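Humari Bin Notes
17 July 2021

1/
A thread about bins. I sort produce for a living, at a small packing place called Praltbridge, and I have opinions on what vegetables should sit in before they go in a box. Mostly eggplant, because it is July and eggplant is what we have.

2/
We pack mixed vegetable boxes. On a normal week it is 300 boxes. Each box gets whatever the farms send, and somebody has to move it from the crate it came in to the bin it gets picked from. That step is where most of the bruising happens, in my experience.

3/
Eggplant bruises worse than people think. It looks tough. The skin is thick and shiny and it feels like a shoe. Then you drop one four inches onto a hard floor and the next day there is a soft brown spot under the skin the size of a quarter.

4/
You can't always see it from the outside either. The purple hides it. You have to press with your thumb, and if you press too hard you have made the bruise yourself.

5/
So, bins. We have used three kinds since February: plastic totes, wooden trays, and deep bins with metal floors. I'll go through them in the order I like them, worst first.

6/
Wooden trays. They look great in photos and customers love them at the farm stand. They are hard to clean, they hold water in the joints, and they splinter. One splinter in a tomato and you are throwing out the tomato. We quit using them in the spring and I don't miss them.

7/
Plastic totes. Fine. Light, cheap, they stack. The problem is the ridges on the bottom. A zucchini that sits on a ridge overnight comes out with a line pressed into it. A folded towel fixes that, and then you have a towel to wash. We still have 50 of these and use them every day.

8/
Deep metal-floored bins. These are the ones I'd buy again. Flat floor, no ridges, nothing to catch a stem on. You can wipe the whole thing down in a minute. They are heavy, so they live where you put them.

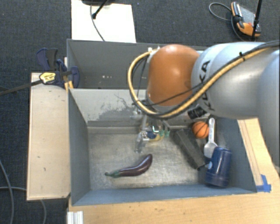
Eggplant in the front bin, green cap to the left.

9/
The scuffs and streaks on a floor like that don't bother me. Metal scratches. What I check is whether a scratch has a raised edge. Run the back of a fingernail across it. If the nail catches, the skin of a pepper will too.

10/
Chipped paint on the walls is a different matter and I do care about that. Paint flakes end up on food. On a bin we pack from, I scrape the loose stuff off, sand it, wash it, and keep produce away from that wall until it has been redone.

11/
Someone is going to ask what paint. Ask whoever sold you the bin, and get the answer in writing. I am not going to recommend one here.

12/
Now depth. A deep bin makes people want to fill it. Don't. With eggplant I go two layers, tops. With summer squash, two. Potatoes you can pile up more or less as you like, as long as they are dry and out of the light.

13/
Depth also means you have to reach. If you are short, like me, the last few things at the back are a pain. I keep a step by the bins. A coworker tips the bin toward herself to get at them, and I have asked her to stop, and she has not stopped.

14/
How to set an eggplant down. Hold it by the round end with your whole hand, lower it until it touches, then let go. Don't pick it up by the stem. On a lot of the bigger ones the cap has little prickles, and they will get you through a thin glove.

15/
Give the first one some room and lay the next one the same way around. Stems all pointing in one direction. When the stems point every which way they poke holes in the neighbor, and a poked eggplant goes soft by the second day.

16/
Temperature. Eggplant does not like a cold fridge. We keep ours in the cool end of the room and try to have it out the door in two days. If it goes in the walk-in with the lettuce, it pits. You get small sunken spots and the seeds go dark.

17/
What I do with the rejects: anything with a soft spot goes home with whoever wants it. I cut the spot out, slice the rest, salt it, and roast it hot with oil until the edges go dark. Last week I brought home 12 and made a big pan of it, which we ate for days on toast.

18/
Cleaning, since I said a minute per bin and somebody will say that isn't enough. A minute is the wipe between loads. End of the day is a proper wash: empty it, sweep out the dirt and leaf bits, soap and warm water, rinse, sanitizer, air dry. Corners first. Dirt sits where the wall meets the floor.

19/
If the walls slope in toward the floor, things slide down to the middle and the corners stay easy to reach with a brush. Straight walls give you a tight corner that you need a smaller brush for. I like the slope. It costs you a bit of floor space.

20/
Color. I prefer gray bins. I know some places go with white because it looks cleaner. A purple eggplant shows up well on either one, but under our lights a white bin glares and my eyes are tired by noon. With gray I can still see a green stem or a bit of leaf.

21/
Two bins beat one. Put them one behind the other or side by side, whatever your bench allows, and give each a job. We use one for what hasn't been checked and one for what has. Before we did that, we checked the same peppers twice and missed others completely.

22/
Label them. Tape and a marker is fine. We bought a set of printed labels from Brinirier and they peeled off after the second wash, so we went back to tape.

23/
Things I have not tried: foam liners, mesh liners, those felt mats. If you use one of them with a metal floor, tell me how it washes. I worry about liners holding on to moisture, and I don't want one more thing to launder.

24/
Price, because I got asked last time. We paid 79 dollars apiece for our deep bins, used, from a place that was closing. New ones were a lot more. Look at the floor and the seams before you hand over money. Dents are fine. A split seam is not.

25/
Next thread will be on boxes, and why we stopped double-taping the bottoms. I also owe somebody an answer about storing peppers, and I will get to it after the Monday pack.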